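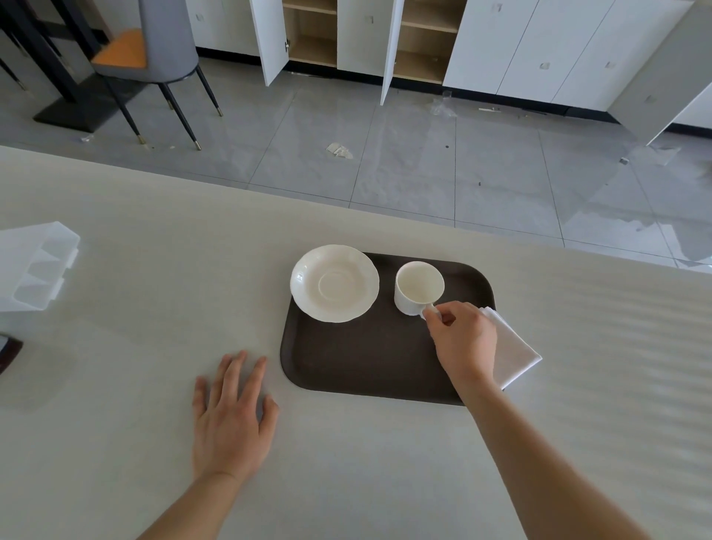 Trullham 操作技术部 夹持与视觉测试组

Trullham 完成餐具类物体夹爪与头部相机对比测试，部分测试文件开放申请

2023年4月1日，Trullham 操作技术部公布餐具类物体夹持对比测试的第一阶段结果。测试自1月开始，对象为4种末端夹爪、两种头部相机和两套运动控制器，机械臂本体在全部测试中保持不变。测试总计855次有效抓取，另有人手示范录像300段，用作动作基准。

测试由 Indira Varghese 主持，Saranya Marar 负责相机标定与图像同步，Chiamaka Wike 负责夹爪安装及力数据采集，Hanne Kokkonen 负责控制器参数。数据复核由 Mareike Ackermann 完成，她未参与现场操作。

任务设置

任务以托盘上的杯碟为主。台面为浅米色，托盘为深棕色长方形，四角为圆角；碟为白瓷，边缘呈波浪形，中央有一浅圆凹；杯为白瓷空杯，杯把较小。示范动作由右手拇指与食指捏住杯把，左手五指张开平放在台面上。托盘右侧另放一块折叠的白色布餐巾，部分搭在托盘边缘，部分垂至台面。

选择小杯把，是由于这一部位对指尖厚度、张开行程和腕部姿态都有要求。杯身可以用较大的夹持面处理，杯把只允许指尖从侧向进入。杯把朝向在各次测试之间变化，操作端须根据图像重新计算接近方向。餐巾的作用是引入柔性边界：指尖下降过深时会先压到布料，力信号随之上升，控制器须判断接触对象。

测试分为三项。第一项为捏取杯把，将杯子垂直提起后放回托盘。第二项为将杯子移至碟上，杯底落入中央凹处，杯把朝向指定方位。第三项为取下餐巾，托盘与杯碟不得产生可见位移。三项分别计分，不合并为总分。

背景未作清理。示范录像的视野中包含打开的柜门、椅子、反光的灰色地砖及地面上的零散纸片和塑料包装。测试组要求识别程序在此类背景下工作，未使用单色背景布，也未对视野边缘进行裁切。

夹爪

参加对比的夹爪分别记为甲、乙、丙、丁。甲型为平行两指，指尖为硬质平面。乙型同为平行两指，指尖覆弹性垫。丙型为自适应三指。丁型为 Serkov 提供的窄指尖两指夹爪，送测时为工程样件，尚未定型。

捏取杯把一项中，丁型成功率最高，失败多发生在杯把背向机械臂的情形，此时腕部接近关节限位。甲型能够进入杯把侧面，但接触面小，提起后杯身绕夹持点转动，放回时杯底不平。乙型转动较小，弹性垫厚度占用了一部分进入空间，在杯把贴近托盘边缘时需要重新规划路径。丙型不适合捏取杯把，改用杯身抓取可以完成提起，但不符合该项动作定义，按失败计。

杯碟对位一项中，乙型与丁型差别不明显。误差主要来自相机对碟面中央凹处的定位，夹爪影响居次。甲型受杯身转动影响，落点偏差较大。丙型以杯身抓取方式参加该项，落点稳定，但松开时第三指偶有碰触碟缘，波浪形边缘使碰触位置难以预测。

餐巾一项中，乙型表现最好。丁型指尖较窄，夹起的布料层数不一致，部分测试只夹起上层。甲型在布料与台面之间打滑。丙型合拢时带动托盘，未通过位移判定的次数最多。

Chiamaka Wike 表示：“窄指尖解决了进入的问题，对布料没有帮助。如果一个工位既要拿杯子又要收餐巾，我们目前会选乙型，并接受它在杯把上多走一段路径。”

相机

头部相机对比使用 Irnness 的两个型号，一为双目深度相机，一为结构光相机。两者安装在同一支架上，高度与俯角一致，轮流采集，不同时工作，以避免投射光互相干扰。

结构光相机对浅米色台面和深棕色托盘的边界恢复较完整，托盘圆角处的点云连续。问题出在白瓷表面：釉面高光造成杯口和碟缘的深度缺失，缺失位置随杯子摆放而变化。双目相机在釉面上的缺失较少，但台面纹理很淡，匹配不稳定，台面高度在相邻帧之间有起伏。补充侧向漫射光源后，两者均有改善，其中双目相机改善较大。

左侧的半透明白色塑料分格盒对两种相机都构成困难。其隔板在深度图中时有时无，盒体外缘与台面的分界不清。该盒不是抓取对象，但进入了避障范围，曾导致规划程序给出不必要的绕行。测试组目前的处理是为此类物体设置固定的避让高度，识别改进列入下一阶段。

灰色地砖的反光未影响台面任务。底盘定位不在本次测试范围内。

Saranya Marar 表示：“两台相机的规格书看上去差不多，换到白瓷和浅色台面上，缺失的位置完全不同。选型时应当拿自己的物体去拍，标准靶板给不出这个信息。”

控制器

控制器一套为机械臂原配，另一套为 Poduval 的外置力控单元，控制频率最高可达500赫兹。两套控制器使用相同的轨迹输入和相同的停止阈值，碰撞检测分别按各自手册的推荐值设定。

在提起与移动阶段，两者未见有意义的差别。差别集中在接触瞬间。外置单元在指尖触及布料时能够提前减速，压入深度较小；原配控制器通常在接触托盘面后才触发停止。杯底落入碟面时，外置单元的接触力峰值较低，杯碟之间的滑移也较少。

外置单元的缺点在于调试。更换夹爪后，负载质量和重心须重新辨识，漏做此步会产生持续的力偏置，表现为机械臂在静止时缓慢漂移。测试初期有一批数据因此作废，不计入有效抓取次数。原配控制器对负载误差较不敏感，更换夹爪后可以较快恢复测试。

Hanne Kokkonen 表示：“数据作废的原因是我们沿用了甲型的负载文件。现在的流程里，夹爪编号与负载文件编号不一致时，程序拒绝启动。”

示范数据的使用

人手示范采用第一视角录制，双手均在视野内。测试组从中提取接近方向、捏合位置和提起轨迹，与机械臂数据对齐到同一托盘坐标系。左手的位置也予以标注，供后续双臂方案参考，本阶段未用于单臂评分。

对齐结果显示，人手捏取杯把时的接近角分布比规划程序的默认范围宽。将默认范围放宽后，丁型在杯把背向时的失败有所减少，甲型没有变化。该调整在正式计次开始之前完成，正式数据均在同一参数下取得。

人手力数据未采集。因此，示范录像只用于几何比较，不能用于判断捏合力是否合适。

限制

测试使用单一规格的杯、碟和托盘。杯中不盛液体，结果不适用于满杯搬运。丁型为工程样件，量产件的指尖公差可能不同。相机对比在室内固定照明下进行，未测试阳光直射。长期磨损未作评估，乙型弹性垫在测试结束时已见轻微压痕，是否影响后续夹持尚无数据。

Indira Varghese 表示：“第一阶段的结论限于这一组物体。我们公布失败分类和参数，供其他测试单位用相同条件重复。”

后续安排

第二阶段将增加玻璃杯和无把杯，并在同一任务中比较腕部相机与头部相机的组合。Serkov 将提供指尖可更换的新样件，Poduval 将提供带负载自动辨识功能的固件版本。参测夹爪的安装法兰保持不变。

任务定义、评分表、失败分类说明及相机支架安装尺寸现开放申请。示范录像经遮挡处理后另行提供，须签署使用协议。原始力数据暂不对外提供。

关于 Trullham 操作技术部

Trullham 操作技术部从事机械臂末端执行器、视觉传感器与运动控制器的选型测试，下设夹持与视觉测试组和控制组。

媒体及资料申请
Trullham 操作技术部 夹持与视觉测试组
联系人：Mareike Ackermann
申请时请注明单位名称、所用机械臂型号及所需文件。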